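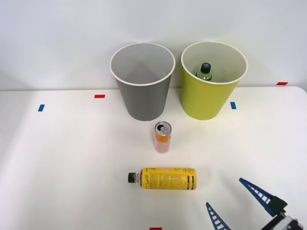
Search this site Enter keywords Go

Small Table Gallery: Cups, a Can and the Lemon Ones

Hello again from Dodport! If you're new, I'm Edith, and this is the corner of my site where I put up pictures of whatever has been on the white table lately. Last time it was jam jars. This time it's drinks, mostly bottles and paper cups, and I've been having far too good a time with them. Amparo Flores (you'll know her from the jam jars, she did all the labels) talked me into it in September, when we were both sick of looking at preserves and wanted something with a bit of color that didn't need stirring.

Only 2 pictures in this batch, so I've let myself ramble under them. You've been warned.

The paper cups. I have a soft spot for plain paper cups, the sort with no printing and no cartoon animals. One gray and one yellow-green, same size, same shape, same white rolled rim, and somehow they look like completely different objects. The gray one is so calm. The other one is practically shouting from the back of the table! I bought a whole stack of colors from a party shop called Brarnex, where they let you mix your own pack, and I stood there so long picking that a lady asked if I was planning a wedding. (No. Just cups.)

Amparo's theory is that you should always put a loud color next to a quiet one, because two loud ones fight and two quiet ones put you to sleep. She applies this to cushions too, and to casseroles. I didn't want to agree with her but I looked at those two standing side by side and, well, fine.

The bottle in the cup. I love the little one standing up in the yellow-green cup with its black cap poking up toward the rim, leaning a bit, like somebody waiting for a bus. Green bottle, green cup, it's a very good match. I've started keeping small bottles in paper cups in the pantry as well. It stops them from rolling around on the shelf and you can grab the whole thing by the cup. My mother used to do the same with spice jars and old mugs, so I suppose it runs in the family.

The can. Tall, skinny, orange, going paler and pinker as you get down toward the bottom half. I'm a sucker for a slim can. They take up less room in the refrigerator door, they feel nice in the hand, and they make any drink seem slightly more glamorous than it is. The tab is open on that one, so it has given up any hope of being saved for company. Pull-tab cans and I have a long history, by the way. As a kid I saved the tabs in a coffee tin and got up to 1,868 before my brother tipped the lot down the stairs. I can still hear it.

Then there are the lemon ones, and these deserve a bit more space. I do like a yellow label. It's such a cheerful thing to find at the back of the refrigerator when everything else in there is leftovers and mustard. I pick drinks by the label far more than I ought to, and Amparo picks hers by what's written on it, every last word, holding it out at arm's length in the middle of the aisle while people steer their carts around her.

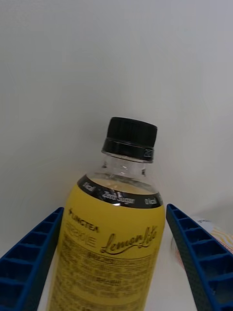 With LINGTEA she got plenty to read before she even reached the main part of the label. Zero Sugar, 0 kcal, and then 0 kcal again on the other side in case you missed it, all in white on the black band. Me, I went straight for "Lemon life" in that loopy handwriting with the big flourish on the end. Who does lettering like that anymore? I tried copying it onto an envelope and it came out looking like a dropped shoelace.

The black cap is what makes it, I think. Yellow and black is a hard combination to get right (taxis, bees, raincoats) and a white cap would have made the whole bottle look like dish soap. And the drink is such a pale yellow next to that label! I keep a few of the prettier caps in a drawer. They're handy for mixing tiny amounts of paint, and the ridges make them easy to hold on to.

A few of you wrote in after the jam jars to ask about the table. It's plain white with rounded corners, and I wipe it down with warm water and a drop of dish soap and that's it. No sprays. For sticky rings from cans, lay a damp cloth over the spot, go and make a sandwich, and come back to it. If you need a bit more muscle, a paste of baking soda does the trick, but go gently.

Somebody also asked where all the empties go. Cans get rinsed and go in the tub by the back door, bottles get rinsed and squashed, and the caps I don't keep go back on. Paper cups that have only held dry things get stacked and used again. I've had the same 5 orange ones since the spring and they're still in fine shape, holding pencils and seed packets.

Next up will probably be teapots. Amparo has a brown one from the Schumacher sale with a chipped spout that she won't let me glue, and I've got my eye on a striped one that may or may not fit in the cupboard. If you have a favorite you'd like to see on the table, drop me a note through the contact page and tell me what color it is first. I always want to know the color first.

Edith

Contact Edith Espinoza | © Small Table Gallery, all rights reserved | Back to top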